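Gripper log, part 6

The arm is back on the bench after the wiring rework in May. The old fingers kept slipping on curved sides, so Nuanchan turned a new pair, and I rewrote the close routine to stop on motor current. The limit is 203 on the driver's scale – anything higher stalls the gearbox.
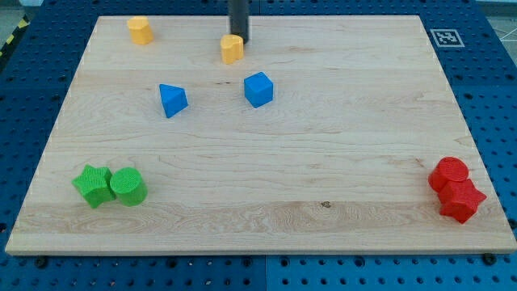 Sorting blocks on the maple board, finger near the yellow heart.

Flat faces are easy. The stars are not: the finger lands on a point and the block rotates before the current rises. I log almost 4000 samples per run, and the rotation shows up as a small dip before the peak.

Next job is a slower approach for the last five millimeters. Horacio wants rubber pads instead. I will try the code first.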